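**School boundary changed, must my son move from Sullow to Clullstead?**

*posted by bakos_parent*

Hello everyone. My son is in grade 2 at Sullow primary school. In May we received a letter that the boundary is changed and our street now belongs to Clullstead. The letter doesn't say if children who are already enrolled must leave. I called the office two times and got two different replies. We walk 11 minutes to Sullow, and to Clullstead there is only a bus. Can they force us?

**civbridge_mum**

We had the same when Bakos was divided. Children already enrolled could stay until the last grade, but the parents had to send a form by the 31st of the month. Please ask for the rule in writing – a phone call is not a proof. Ask also about younger brothers and sisters, as in our case they had no automatic place.

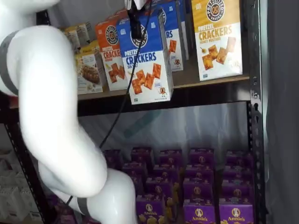
If they refuse, you can write to the school board and ask for a review. I attached our lease and one letter from the class teacher. The reply came after 2 weeks and it was positive. Keep a copy of everything you send, also the envelope with the date.

**northside77**

Depends on the school. Sullow is near 1000 kids now so good luck

**bakos_parent**

Thank you both. I wrote to the office this morning and asked for the form. I have also a younger daughter, so I will ask about her place too.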